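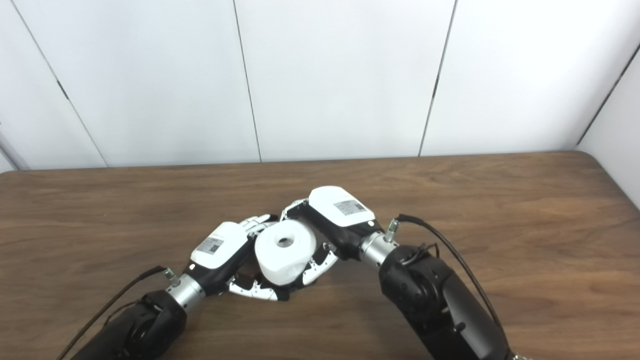
What size of glass bank does a shared courtyard need?

For a building of up to 30 apartments, the 400 liter model is enough with one pickup every two weeks. Larger buildings should look at the 805 liter model, or put two of the smaller ones side by side.

Morais Glass Bank

The Morais is a closed bottle and jar container for courtyards, parking areas and the backs of restaurants. The body is galvanized steel with a powder-coated finish. Bottles go in through a round opening with a rubber flap, and the inside walls are lined to cut down on noise.

Models

Morais 400: 400 liters, two wheels, front door with key lock
Morais 805: 805 liters, four wheels, two with brakes, front door with key lock
Color: green or gray

Placement

Set the container on level paving. Leave the door side clear so the collection crew can open it fully. Check your town's rules before placing it on a sidewalk, as many towns allow this only on collection day.

Care

Rinse the inside with a hose and drain it through the plug at the back. Replace the rubber flap when it no longer closes by itself. Order it as part 2178. It fits both models.

Delivery and orders

Containers ship assembled from the Flumurance warehouse. Flaps, keys and wheels are sold separately. For orders of more than one container, write to Judite Amaral in the sales office and include the delivery address and the width of the gate.

Page updated February 22, 2020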